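# Skalbridge Street Food Weekend: Your Questions, Such As They Are

**How much does it cost to get in?**
Three dollars. Kids under 2 are free, mostly because they can't reach the counters.

**So the food is included?**
Bless you, no. The three dollars buys you the right to stand in line.

**How many vendors are there?**
47 this year. Eleven of them sell some version of a fried potato, and they don't speak to each other.

**What should I eat first?**
The lángos at Szűcs, before the line reaches the duck pond. After that, the dumplings at Goltov. Ivone Toledo, who books the vendors, says she has no favorites and is usually found behind the Goltov truck with a fork.

**Can I take leftovers home?**
Yes. Ask at the Gamosora tent by the north gate and they'll wrap up whatever defeated you. Soup is your own problem.

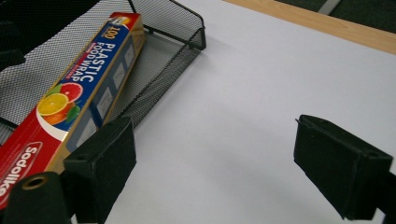 *Plastic food wrap, boxed, in a black mesh tray.*

**Is there parking?**
There are 1200 spaces, and by noon there are none. The shuttle runs from the high school and smells like everybody's lunch on the way back.

**Can I bring my dog?**
On a leash, yes. Last year a beagle got hold of a full rack of ribs, and the owner paid for it. So will you.

**Who's playing?**
Ismael Bastos and his accordion, both afternoons. We've asked him to keep it under two hours. He has asked us to keep the beer cold. Talks continue.

**What if it rains?**
We stay open. Wear boots, and skip anything with powdered sugar.

**Do you give refunds?**
See "What if it rains?"

**How do I get a stall next year?**
Applications open in March. Please, something other than potatoes.

Page updated August 2021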